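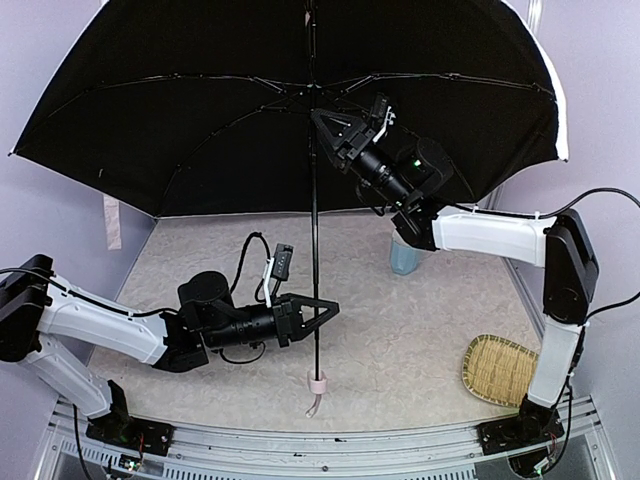
Open black umbrella with a pale pink handle.

Lolbridge bakeries adopt written specification for the Amen loaf

Nov 25, 2024

The bakeries that sell the Amen loaf in Lolbridge have agreed on a written specification for the bread, covering flour, filling, shaping, baking and labeling. The text was released this morning and applies to loaves baked for sale from the first Sunday of Advent. Participation is open to any bakery in the town. A loaf that doesn't meet the specification may still be sold, but under another name.

The Amen is a sweet yeast bread with a filling of ground walnuts, dried pear and honey. It is rolled, folded once on itself and scored with a single lengthwise cut before baking. The bread was eaten at the close of the Advent supper, after the final prayer, and took its name from its place at the end of the meal. Households in the town baked it only in December. Commercial baking has widened the season, and loaves are now on shelves from late November through the first week of January.

Until now there was no common recipe. Bakeries worked from their own formulas, and the results differed in ways that customers noticed. Some loaves were made with an enriched dough close to brioche. Others used a lean dough with most of the sugar moved to the filling. Almonds had replaced walnuts in several shops when walnut prices rose, and raisins had been used in place of pear. Two of the loaves compared during the drafting work had no scoring at all and were glazed with apricot jam.

Drafting began in August at Pangilinan, the bakery on the market square, which made its ovens available after the day's production. Test loaves were baked in batches of four from a single mix, with one factor changed at a time. The main questions were flour strength, how much water the pear should hold when it goes into the filling, and the point at which the loaf should be cut.

Flour

The specification calls for a white wheat flour at 13 percent protein. Weaker flours were tried first and gave a softer crumb on the day of baking, but the walls of the roll tore under the weight of the filling, leaving a gap below the top crust. Stronger flour held the filling in place and needed a longer rest before rolling. Rukum, the mill that supplies most of the bakeries in the group, will sell a suitable flour under its regular bread line. Flour from other mills is allowed at the same protein level.

Whole wheat flour may replace up to a tenth of the white flour by weight. Rye isn't permitted. One bakery had asked for it to be included on the basis of an older household recipe, and the question has been put off to the next revision.

Dough

The dough contains flour, whole milk, butter, eggs, sugar, salt and yeast. Butter is added after the dough has developed enough to stretch without tearing, in pieces, with the mixer on low speed. The finished dough should leave the side of the bowl and feel slightly tacky.

First rise takes place at 70 degrees Fahrenheit until the dough has doubled. A cooler overnight rise in the refrigerator is allowed, and most of the bakeries are expected to use it, as it moves the shaping work to the early morning shift. Dough held overnight must be brought back to room temperature before rolling. Cold dough rolled straight from the refrigerator cracked along the fold in every test.

Sourdough may be used in place of commercial yeast if the label says so. Chemical leavening may not be used.

Filling

Walnuts are ground to the texture of coarse meal. They may be toasted, but only lightly, and they must be cool before they are mixed with the honey. Almonds, hazelnuts and peanuts are excluded from the standard loaf. The reasons given in the text are flavor and labeling: a buyer who knows the bread should be able to assume which nut is in it.

The pears must be dried, then soaked in hot water and drained. Fresh pear was rejected early in the tests for releasing too much liquid in the oven. Undersoaked pear had the opposite fault and drew moisture out of the surrounding crumb, so that the loaf staled from the inside by the second day. The specification asks for fruit that bends without breaking and gives up no liquid when pressed between two fingers.

Honey is the only sweetener in the filling. Cinnamon is required. Clove, nutmeg and orange zest are optional, and no other flavoring may be added. Breadcrumbs may be used to bind a loose filling, provided they come from unflavored white bread.

The filling is spread while slightly warm. Cold filling drags on the dough and leaves thin patches. A bare strip is left along the far edge so that the roll can be sealed with water.

Shaping and baking

After rolling, the dough is folded once so that the two ends meet on the underside. The second rise is short. Loaves are ready when a fingertip pressed into the side leaves a mark that fills in slowly.

The lengthwise cut is made immediately before the loaf goes into the oven. It should pass through the outer layer of dough and expose the filling without going into it. Loaves cut before the second rise opened too far and lost their shape, and loaves cut deeply leaked honey onto the tray, where it burned.

Baking time for the standard loaf is 45 minutes in a deck oven with the vents closed for the first part of the bake. The loaf is done when its center reads 200 degrees Fahrenheit on a probe thermometer. The probe should be placed in a layer of dough, as the filling runs hotter and gives a false reading. Convection ovens are permitted. Bakeries that use them are asked to lower the set temperature and to rely on the probe for the end point.

The crust is brushed with milk before baking. Egg wash is allowed. Jam glaze, icing and sugar pearls are not, and powdered sugar may be added only by the customer or at the customer's request.

Storage and labeling

Loaves must be fully cooled before wrapping. The bread keeps for several days at room temperature in paper, and longer in a closed tin. Many households prefer to cut it on the second day, when the filling has firmed and the slices hold together. The label must carry the baking date along with the ingredients, and must state wheat, milk, egg and walnut as allergens.

A loaf made with plant-based fat or without egg can't carry the name on its own. Bakeries may describe such a product as "Amen style" if the filling meets the specification. The same wording applies to small individual rolls, which several shops sell to coffee customers and which bake too quickly for the standard method.

The text does not set a price. It also does not set a weight, a point on which the bakeries did not agree. Larger loaves are traditional for family tables, while most counter sales are now of smaller ones. Each bakery will state the net weight on its own label.

Compliance is by self-declaration in the first season. Each bakery signs the specification and displays a copy at the counter. Loaves will be bought and compared in January, and the findings will be used for a revised version before the next Advent. Items already listed for review are the rye question, the treatment of small rolls, and whether frozen shaped dough should be allowed.

Printed copies of the specification, with a version of the recipe scaled for home ovens, are available at the counter at Pangilinan and at the Rukum mill shop. The home version makes one loaf and uses the overnight rise.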